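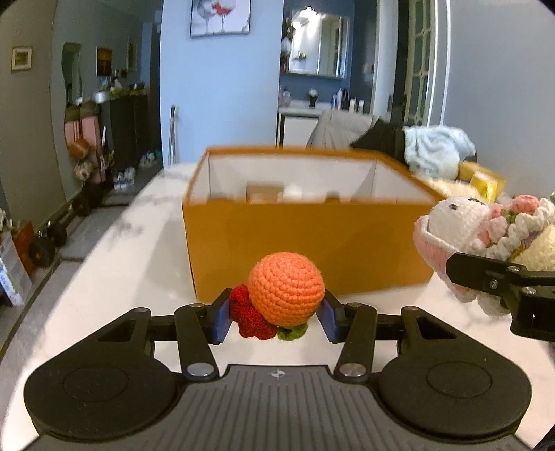 La naranjita de ganchillo, con su racimo rojo oscuro y su hojita verde. A la derecha asoma el conejito blanco en su cesta rosa.

Naranja amigurumi con frutitos rojos · Colección Fidisano
Hecha a mano por encargo
Precio: 21 €

¡Hola otra vez! Esta naranja me la habéis pedido tanto por mensaje que al final le he hecho su propia página, para no ir contestando lo mismo de una en una (que lo hago encantada, pero luego se me enfría el café). Es una bola redondita tejida en naranja, con los puntos bien marcados vuelta a vuelta, una hoja pequeña en verde y un racimo de frutitos rojo oscuro a un lado. ¿Que qué son los frutitos? Pues cada clienta ve una cosa: hay quien dice cerezas, hay quien dice grosellas, y yo los llamo frutitos y así no discuto con ninguna.

Empecé la colección Fidisano en enero, con un limón que me salió torcidísimo y que sigue en mi estantería. La naranja vino después y es la que más he tejido: llevo casi 313 entre encargos y mercadillos, y todavía me gusta hacerla, que no puedo decir lo mismo del plátano.

Materiales
Uso algodón Larkden, el de grosor medio, que no suelta pelusa y aguanta bien el color. El relleno es fibra hipoalergénica y lo meto bastante prieto, porque a mí las bolas blanditas se me deforman enseguida y acaban pareciendo un calcetín. El racimo y la hoja se tejen aparte y van cosidos con hebra doble, no llevan pegamento por ningún lado.

Si quieres tejerla tú
También tengo el kit, con los ovillos ya medidos, aguja lanera, relleno y el patrón impreso en español. Está pensado para quien ya sabe hacer el anillo mágico y aumentos; si no has cogido un ganchillo en tu vida, escríbeme antes y te digo por dónde empezar. El ganchillo no viene incluido. Yo trabajo con uno Živković de 4 mm que me tiene enamorada (mango gordito, no me duele la muñeca ni después de una tarde entera), pero con el que tengas en casa te apañas. El patrón ocupa una hoja por las dos caras y la parte más entretenida es el racimo: ten paciencia, que esas bolitas se escapan de los dedos.

El conejito de la cesta
Sí, también se puede encargar. Es blanco, de cabeza redonda, con los ojitos negros, sus flores rosas y un remate trenzado blanco, y va sentadito en una cesta rosa tejida. Tiene muchísimas más horas que la naranja, así que el precio te lo doy por mensaje y la espera es más larga. Las flores se pueden hacer en otro color si me lo dices al encargarlo.

Cuidados
Lavar a mano con agua fría y jabón suave. Nada de retorcer: se aprieta dentro de una toalla y se deja secar en plano, a la sombra. A la secadora ni acercarse, por favor. Por las piezas pequeñas, la naranja la vendo como adorno y no la recomiendo para menores de tres años.

Envíos y recogida
Mando los paquetes los martes. Si vives cerca, puedes recoger en la mercería Stedgate, que me guarda los encargos en el mostrador, y te ahorras los portes. Para regalo, dímelo al hacer el pedido y te pongo papel de seda y una tarjetita escrita a mano (¡mi letra es la que es, aviso!).

Plazo actual: dos semanas para la naranja suelta. Los kits salen en el siguiente envío.
Referencia: 269
Página actualizada el 16 de julio de 2022

Para encargos de varias frutas juntas, escríbeme con los colores que quieres y te preparo el presupuesto.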